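Household and Shop-Floor Automation > General
Thread: Are we there yet with soft and deformable items?

hkallio_616
Posted in February
Splitting this off from the palletizing thread since it had drifted. The claim over there was that picking is solved and only cost remains. I agree for rigid parts in known fixtures. I don't agree for anything that changes shape when you touch it, and most of what people want cleared at home falls in that group: bags, wrappers, socks, blankets, packing material.

What are people seeing outside of demo videos? Numbers preferred.

Rosemarie Böttcher
We run a two-finger parallel gripper on returns sorting at Heiskanen. Cartons are fine. Bottles are fine if they are lying down and the label is on. Plastic bags are where the cycle time goes. The planner picks a grasp point on what it thinks is a surface, the fingers close, the bag gives, and we come up with a pinch of film and the contents still on the table. We allow 2 retries and then divert to a person.

We budget 15 seconds per item and bags miss it more often than they make it.

tranine_tech
Suction.

Rosemarie Böttcher
Suction on thin film works until there is a crease under the cup. On mesh it does not work at all, there is nothing to seal against.

dovetail
I do cell integration, no home work, so correct me where needed. From my side the problem is perception before it is gripping. Force control on cheap fingers is decent now. Compliant pads take up a lot of error. If you tell me where the object is and which way it runs, I can hold it.

hkallio_616
Partly. Take foam net, the sleeve that comes around a pear or a mango. It weighs nothing, it compresses to almost nothing, and it springs back when released. A width reading from the fingers tells you very little. You can be closed on the net or closed on air and the two readings are nearly the same. Pads help with slip but they don't tell you what you have.
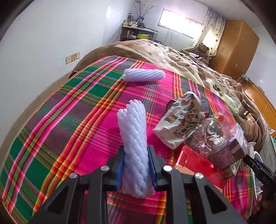 Then there is the background. A bench is one flat color and a bed is not. Put a pale net or a clear bottle on a loud plaid and the depth return is poor on the bottle and the segmentation follows the stripes. We had a mask that kept ending at the edge of a color band in the fabric when the object went on past it. The cloth also moves. Press down to get under a light object and you push the mattress, so your table height is wrong by the time the fingers close.

dovetail
OK, the surface moving is a fair point. I had assumed a hard plane. You could servo on contact and ignore the modeled height.

hkallio_616
We do. It costs time on every pick.

sketalura_user
I'll take the other side. None of this matters for usefulness. I don't need it to grab a fruit net on the first try. I need the bed cleared by the time I'm home. If it takes 60 tries and the whole afternoon, fine. Cycle time is a factory metric and people keep applying it to houses.

Rosemarie Böttcher
Retries are not free in a house either. A failed pick moves the object. After a few failures the item is under the pillow or behind the headboard and your task has changed. We see the same thing on the belt, except the belt takes it away.

sketalura_user
Then it leaves that one and reports it. My floor vacuum leaves things all the time and I still use it.

Raili Kokkonen
The vacuum comparison hides the sorting step. Clearing a bed means deciding. Net goes in the trash, a paper bag depends on whether there is food in it, a small carton might be medicine, a teddy bear stays where it is. A vacuum has one rule. I would accept slow. I would not accept medicine in the trash once.

sketalura_user
So have it put everything it's unsure of in a bin for me to look through.

Raili Kokkonen
That is moving the pile. It may still be worth paying for, but call it that on the box.

tranine_tech
Has anyone tried the Hesham fingers for film? Wider pad, softer durometer. The sheet says they are rated for textiles.

Rosemarie Böttcher
Tried a pair. Better on fabric, no change on bags. The wide pad also makes it hard to take one item out of a cluster without bringing the neighbor along. Went back to the narrow ones.

dovetail
What pad thickness on the narrow ones?

Rosemarie Böttcher
I'd have to measure. Will post it when I'm back on the floor.

hkallio_616
For my own position: rigid items on a hard surface, yes, today. Bags and net on bedding, with supervision. Unattended and sorted correctly, no. Would change my mind on logged runs in a room the system has not seen before, failures included.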